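About Vonell

Vonell is an independent testing laboratory for household textiles and filling materials. We test fabrics, seams, cords, closures and fiber fillings for small manufacturers, importers and design studios. The laboratory occupies two floors of a former rope works in Lurnport, a short walk from the harbor bus terminal.

We do not manufacture, sell or endorse products. A Vonell report states what was tested, by which procedure, under what conditions, and what was measured. Interpretation is given in a separate section and is labeled as such.

What we test

Most of our work falls into four groups.

Seam and attachment strength. Samples are clamped and pulled at a controlled rate until the seam opens, the fabric tears or the specified load is reached. The report gives the load, the extension and the mode of failure. Mode of failure matters to the client as much as the load does: a thread break and a fabric tear at the same value call for different corrections.

Colorfastness. We test against water, perspiration, saliva simulant, dry rubbing and wet rubbing. Change in color and staining of adjacent fabric are graded separately, by two assessors working independently under a standard light source. If the two grades differ by more than half a step, a third assessor grades the sample without seeing the first two results.

Dimensional change after washing. Samples are marked, conditioned, washed, dried and measured again in both directions. Clients often ask whether a single wash is enough. For woven cotton it is usually a poor guide, and we recommend a minimum of three cycles.

Filling materials. We check fiber fillings for foreign matter, moisture content and recovery after compression. Recovery is measured after 36 hours under load and again after a rest period.

We do not carry out chemical analysis in-house. Requests for dye, finish or heavy metal analysis are passed to a partner laboratory, and the partner's report is attached to ours unedited.

How a job moves through the laboratory

Each sample is logged on arrival and given a job number. It is then conditioned in the climate room before any measurement is made. The conditioning period is not shortened for urgent jobs - fabric that has not reached equilibrium gives results that cannot be repeated, and we would have to reject them ourselves.

After conditioning, the sample is cut according to a cutting plan. The plan is kept with the job record so that any specimen can be traced to its position on the original piece. Offcuts and tested specimens are stored for 90 days after the report is issued and then discarded, unless the client asks for their return in writing.

Draft reports are checked by a second technician who did not run the test. The checker recalculates one result in each table from the raw readings. Reports are released by email, usually before noon.

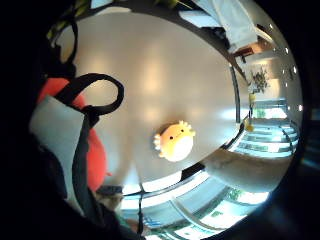 Dwynwen Ifans
Head of Sample Reception and Records

Dwynwen joined Vonell as a records assistant and has run the reception desk since the move to the rope works. She is the first contact for all new jobs and for questions about packaging, labeling and sample quantities. She also maintains the retention schedule and the archive of closed jobs, and she trains new technicians in chain-of-custody procedure.

Other staff

Rosalie Moser, Laboratory Director. Rosalie is responsible for the technical content of every report. Her background is in woven structures, and she previously worked in quality control at a mill producing upholstery cloth. She signs all reports that include an interpretation section.

Hefin Jarman, Mechanical Testing. Hefin runs the tensile and abrasion equipment and keeps the calibration records. He wrote our current procedure for testing narrow webbing, which replaced an older method that allowed samples to slip in the jaws.

Brian Mosoti, Color and Wash Testing. Brian manages the wash room and the grading booth. He is also the person to ask about detergent specifications and water hardness.

Branwen Dafis, Client Accounts. Branwen prepares quotations and invoices. Quotations are valid until the end of the following month.

History

The laboratory began as the testing room of a curtain fabric wholesaler. When the wholesaler closed, Rosalie and Hefin bought the equipment and continued under the Vonell name, at first with one tensile tester and a borrowed washing machine. The climate room was added in the second year. The wash room was rebuilt after a drain failure and now has its own water treatment.

Last year we completed 748 jobs for 165 clients. The largest share was cushions and bedding, followed by bags, soft furnishings and children's textiles.

Software and records

Job tracking runs on Zolix, a database written for us and extended in stages. It holds the raw readings, the cutting plan, the environmental log and every version of the report. Clients do not have direct access, but a copy of the raw readings for any job is supplied on request at no charge.

The older paper system was known as Samuel, after the make of the filing cabinets. Jobs from that period have been indexed but not scanned, so retrieval takes longer. Please quote the original job number if you have it.

Impartiality

Staff may not accept work or gifts from clients. Technicians are paid a fixed salary that does not depend on results or on the number of jobs completed. If a client disputes a result, we repeat the test on retained material with a different technician, and both sets of results appear in the revised report. There is no fee for the repeat if the second result differs from the first by more than the stated uncertainty.

Visits and deliveries

Deliveries are received at the side entrance from 8:30 a.m. to 4 p.m. Please do not send samples in vacuum bags - compressed fillings need extra recovery time before conditioning can start. Visits to the laboratory are by appointment with Dwynwen. The climate room cannot be entered while samples are being conditioned.

The laboratory closes for equipment calibration for one week in April. Samples delivered that week are logged when we reopen.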